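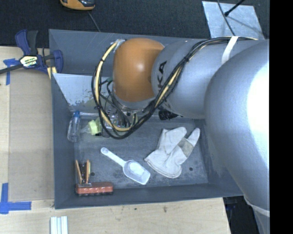
Household items and tools in a dark gray bin.

Grerkcombe Life Stories
Progress report to the Vigfúsdóttir Fund, second half of the grant

Dear friends at the Fund,

When we last wrote to you in June we had a spreadsheet, a borrowed scanner and a great many good intentions, and I am happy to say that we now have something you can hold in your hands and read. As you'll remember, the grant was to help families in Grerkcombe and the farms out toward Gurnulstead write proper life stories for relatives who have died, the kind that go a little further than the few lines the newspaper has room for, and to gather the older notices into one place where people can find them.

The writing sessions

We have now helped families finish 80 life stories, which was the number we promised you for the whole grant. Most run to two pages. A few are a good deal longer, and we have not had the heart to trim them. People usually arrive with the dates already written out and then get stuck, and what seems to loosen things up is asking about work, or cars, or what was on the stove on a weekday evening. One family spent most of an afternoon on a single paragraph about a grandfather's years at the grain elevator — it's a lovely paragraph, and they were right to take their time over it.

We had planned to hold every session in the library meeting room, but the stairs were hard on some of our older writers, so six of the sessions moved to the church hall in Gurnulstead. The hall charges a small fee that wasn't in the original budget. We covered it from the postage line, where we had money left over, and the change is marked on the enclosed sheet.

The older notices

The earliest death notice we have copied so far is from 1843. It gives the man's name, his trade and the words "much missed by his brothers," and that is all. The typing has gone more slowly than we told you it would. The old print is small and the spellings wander, so each notice gets read by a second person before it goes into the index, and I would rather be late with it than get somebody's great-grandmother wrong. The notices from the 1800s are done. The next batch is partly typed, and we expect to be working on it through the winter.

The website

Skoltance, the company that built our index page, fixed the search so that it now finds maiden names as well as married ones. This was the thing readers wrote to us about most. Families can also ask for a story to be kept off the page and held only on paper, and two have done so.

Something we'd like to ask

Printing costs less than we had allowed for, and we would like your permission to spend what remains on large-print copies for the nursing home. Several residents there have stories in the collection about a husband, a wife or a sister, and they have told us the regular type is too small to manage. If you are agreeable, a short note back is plenty, and we can have the order in the same week.

The receipts are enclosed, along with four of the finished stories, which the families were glad for you to have.

With warm thanks,
The coordinator, Grerkcombe Life Stories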